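Aneo Project: Equipment Planning, Second Progress Report
Submitted to: Ok-hee Min, Program Office, Givevley
Prepared by: Paora Whitcombe, with Soo-ah Hong
September 12, 2025

1. Status

The equipment plan for the second phase is complete except for the arm purchase. Quotes for arms were requested from two suppliers, Ahn and Forkano. Forkano has answered in full. Ahn has sent unit prices but no service terms, and the two offers cannot be compared until those arrive. All other lines have been priced and are ready for approval.

Spending to date is below plan. The difference comes from the arm deposit, which was budgeted for this period and has not been paid.

2. Hand-held collection

Collection continues with hand-held grippers operated in pairs. Hwa-young Baek runs the sessions and keeps the task list. The target for this phase is 1000 accepted recordings, and nearly 100 of the recordings made so far have been sent back for review, mostly for lost marker tracking at the start of a task. These are not counted toward the target until they clear.

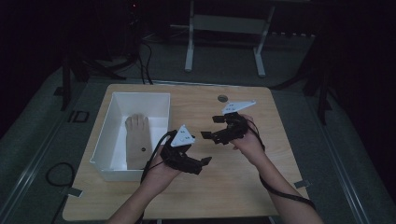

The budget for this line needs one change. The original plan treated cables as part of the gripper price and carried no spares. Cable replacement has turned out to be a regular cost, and we ask that it be moved to consumables with its own amount. Marker plates should go on the same line – they are cheap, but the lead time is long enough that a missing plate can stop a station.

3. Arms

The request remains four arms, enough for two stations. Mal-soon Seo reviewed whether a fifth should be bought as a spare and advises against it at this stage. Forkano offers a loan unit during repair under its standard service plan, and the plan costs less than holding an idle arm. If Ahn offers no loan unit, the question will be reopened for that supplier only.

Mounting plates, controllers and emergency stops are priced separately in both offers. They were missing from the first version of our budget and have been added.

4. Open items

Ahn service terms: requested, no date given.
Power survey for the second station: with the building office.
Approval of the consumables line: with Givevley.
Storage quote for recordings: received, under review by Soo-ah Hong.

If the arm order is placed by November, the second station can be installed within this budget year. A later order would move installation and the related training cost into the next one, and we would submit a revised schedule at that point.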